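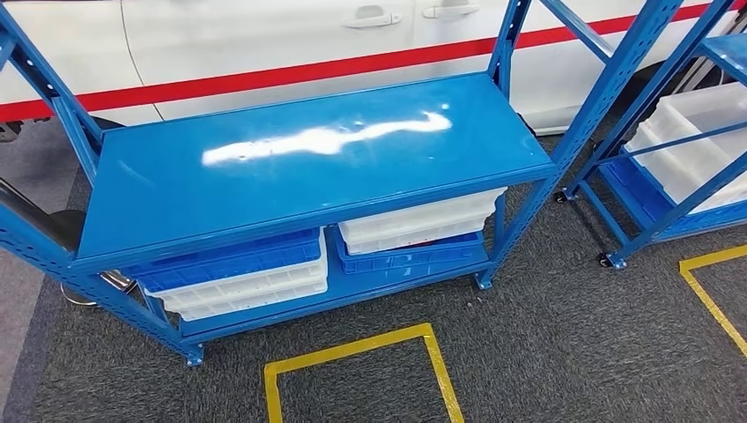

Storage and Stock Control, Unit 4: Slow stock, fast stock

Read this before the Saturday session on Aug 6, 2022. Bring the Fitham worksheet from Unit 3, as we start with your answers to part B.

## 4.1 Where we left off

Unit 3 covered how to rank items by how often they are picked. Most of you used picks per month. A few used units sold, and that gives a different order. A box of 500 screws that goes out once a month is one pick, so it belongs with the slow stock even though the unit count is high.

## 4.2 Placing items

Fast items go between knee and shoulder height, close to the packing bench. Slow items can go higher or farther back. Heavy items stay low whatever their pick rate.

Terms to know:

- **Pick face** — the spot a picker takes the item from
- **Reserve** — extra stock of the same item kept somewhere else
- **Reorder point** — the stock level at which you place a new order

## 4.3 Working out a reorder point

Reorder point = (daily use × lead time in days) + safety stock

Take the Nuketholm parts store. It uses 37 filters a day, and the supplier needs 12 days to deliver. Daily use times lead time is 444. With a safety stock of 56, the reorder point is 500.

If the store orders 1000 at a time, each order lasts 27 days. Check that the reserve area can hold a full delivery on top of the safety stock. Students often leave this step out on the test.

## 4.4 Counting

A full count once a year is simple to plan but stops all picking. Cycle counting spreads the work out. Fast items are counted every month and slow items twice a year. When a count is wrong, look for the cause before you change the record. Common ones are a return put back in the wrong bin, or a case entered as a single unit.

## Homework

1. Redo the filter sum with a lead time of 15 days.
2. Read the Katsaros case, pages 12 to 19. Note which items were moved and what happened to walking time.
3. Write half a page on whether Zesska should hold reserve stock on site.

Hand in on paper at the start of Unit 5.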